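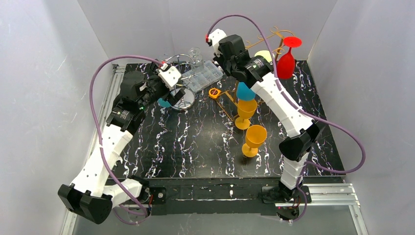

Unit 4: Glassware and Drinkware Storage

These notes go with the second practical in Front of House Basics. Read them before you come in. The short written check at the end of the unit is due 31st May, and it covers everything up to and including the section on records.

4.1 Why stemware gets its own unit

Most of the drinkware that goes missing from a small dining room is not stolen. It is chipped or cracked in storage. At the Brestamo dining room, where we do our placements, the stock book opened the year with 1,217 pieces and 201 of them had been written off by the end of February. Stemmed glasses made up most of that number. A stem is the thinnest part of the glass and the bowl above it is the widest, so a goblet that gets bumped tips over easily.

4.2 Ways to store it

Standing upright on a shelf. The base carries the weight and the rim is clear of any surface. Dust gets into the bowl, so upright storage suits glasses that are used every day. Goblets on a table or counter are normally left this way.

Standing on the rim. Avoid this with stemware. The rim is the weakest edge, and the bowl traps stale air against the shelf.

Hanging from a stand or rail. The glass hangs upside down by its foot. A wire stand with hooked arms, like the gold one with the red wine glass on it, takes up very little counter space and keeps the rim off every surface. The drawbacks are that the stand can tip if you load one side only, and that a glass which is not pushed fully home will slide off.

On a wire rack. Round racks are handy for a few pieces next to a sink or serving station. Check the wires for rough ends before you use one.

4.3 Loading a hanging stand

1. Put the stand on a level surface, well back from the table edge.
2. Check each arm by hand. If one turns or sags, leave it empty and report it.
3. Hold the glass by the stem, close to the foot. Do not put your fingers inside the bowl.
4. Turn it over and bring the foot in level with the arm. Slide it along until it stops.
5. Let go slowly. Keep your other hand under the bowl until you are sure.
6. Load the next arm on the opposite side.
7. When you unload, work in the same order – one side, then the other.

Leave enough room between bowls that you can pass a finger between them. Wide bowls need more than you expect, and you may have to skip an arm.

4.4 Mixed colors and shapes

The set is mixed: red, blue and orange pieces in different shapes. In service you would keep one shape to a stand. Color is useful for sorting at speed, but shape decides where a piece will fit. A cone-shaped cup and a rounded goblet do not sit the same way, so try a single piece first and look at it from the side before you do the rest.

Tall pieces go at the back of a shelf and short pieces at the front. Jars and other straight-sided containers can go behind stemware since they are hard to knock over.

4.5 Measuring a shelf

Bring a tape measure. Take the height of your tallest glass and add the width of two fingers. For width, measure the bowl at its widest point, then do the same for the foot, and use whichever is larger. Write both down. Students often measure the foot only and find that the bowls touch.

4.6 Small parts

Spare hooks, felt dots, wine charms and screws belong in a clear compartment box with a lid. One kind of part to a section. The clear plastic lets you see what is running low without opening it. Do not leave the box where glasses are being handled.

4.7 Records

Every breakage goes in the book with the date, the type of glass and where it happened. Use the stock codes, not a description. The Murano line is code 573 and the plain Zoltar tumblers are listed on the inside cover. Chipped pieces are recorded the same way as broken ones and go straight into the glass bin.

For next time

Read section 2 of the Radebe handbook, on polishing. Bring two lint-free cloths. Questions about placement hours go to Nosipho Hlongwane at the front desk, and she also has spare copies of these notes.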